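Murnero Two-Arm Simulation Station
Equipment and Demonstrations, Flornham Showroom

Overview

The Murnero station is a complete simulation package for planning and rehearsing the work of a two-arm robot. It is supplied by Verivent with the workstation, the operator console and a library of furnished rooms. Customers can write a task, run it in a rendered room and review each run from the cameras carried by the simulated robot.

The station was presented to customers at the Flornham open day on January 17, 2018. Visitors followed the sessions on the main display and were invited to take the console in pairs. The room chosen for the day has tiled walls and a glossy blue and white floor, with a glass table, a leather armchair and a white desk. The view from the robot's body shows both arms, with the right gripper held above the desk.

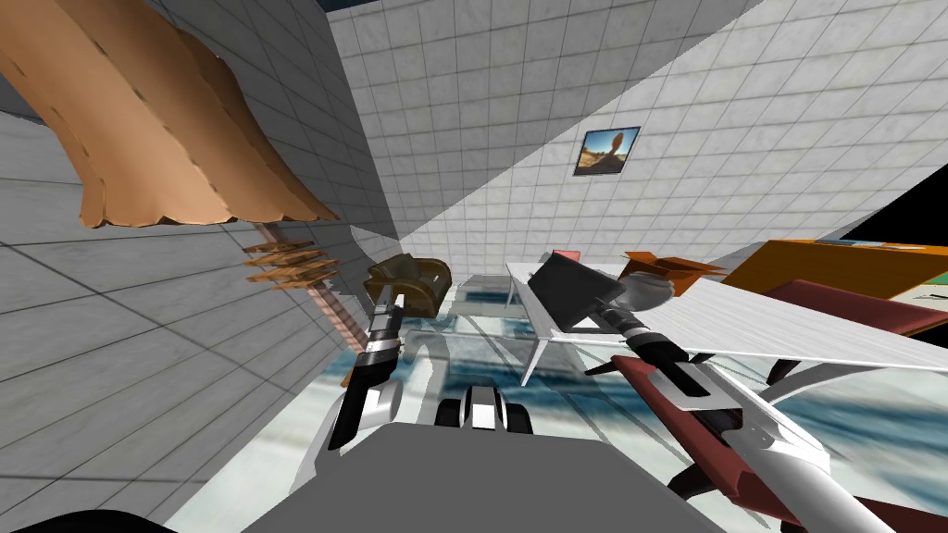
Hrefna Frandsen asked whether a customer's own floor plan could be loaded in place of the library rooms, and remarked that her department would have little use for the station otherwise. Floor plans may be loaded. The import tool is part of the standard license, and Verivent offers a paid service for customers who prefer to have the room prepared for them.

Gripper Views

Each gripper view may be shown on the console at full size or beside the body view. The fingers remain in sight at the bottom of the picture, so the operator can judge the approach to an object on the floor. In the view below, the fingers are open and a brown object with an uneven outline lies on the gray tiles just beyond the left one.
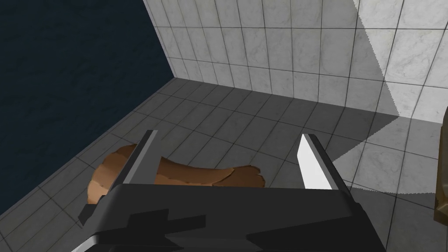

Light and Shadow

Lighting is set separately for each room and can be changed between runs. Strong light and deep shade may fall across the same wall and floor, and this is useful to customers who wish to test a vision program under uneven conditions. Shadow quality has two settings. The lower setting gives stepped edges and is intended for long series of runs; the higher setting is intended for presentations.

With nothing between the fingers, the gripper view also serves to check how the tile grid and the corner of the room appear to the program.
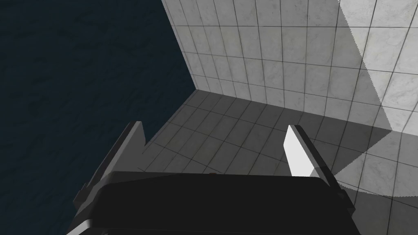

DELIVERY AND SUPPORT

The station is offered under catalog number 1009. Installation at the customer's site takes almost 10 working days and includes operator training. Software updates are provided for the full term of the license.

Private demonstrations at Flornham can be arranged through Ea Hafþórsson at the Verivent sales office. Groups should state in advance which tasks they wish to see. The showroom is closed for stocktaking during the second half of December.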